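## 7.3 Tracking loss in direct sunlight 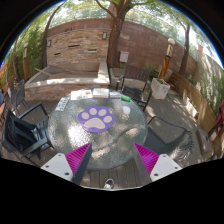
*Fig. 7-2. Outdoor work on a glass-topped table, dappled light. Grid card at left.*

Fault 719 (pose lost) is logged when the Sodonach hand-held gripper can no longer fix its position. Sun patches and moving leaf shadows on textured glass are a frequent cause. Recordings made after the fault have drifting hand positions and must not be used for arm playback.

**CAUTION:** Playing back a drifted recording can drive the arm into the table. Clear fault 719 first – do not override it.

1. Release the trigger and let the fingers open fully.
2. Stop the recording. Mark the file as rejected.
3. Wipe the lens with a dry cloth.
4. Lay the printed grid card flat, in full shade or full sun. A shadow edge across the squares will cause the check to fail.
5. Hold the gripper still above the card and run **Check > Pose**.
6. Read the score. The pass mark is 100.
7. If the score is lower, move the card and repeat steps 5 and 6.
8. If the third check fails, tag the unit and return it to the Mastlow bench.

**Note:** Do not tape the card to glass. Reflections under a raised corner give false passes.

**Note:** The log holds 1,000 entries – export it before step 8, or older faults are overwritten.

Revised Sep 16, 2019 – M. Bhutto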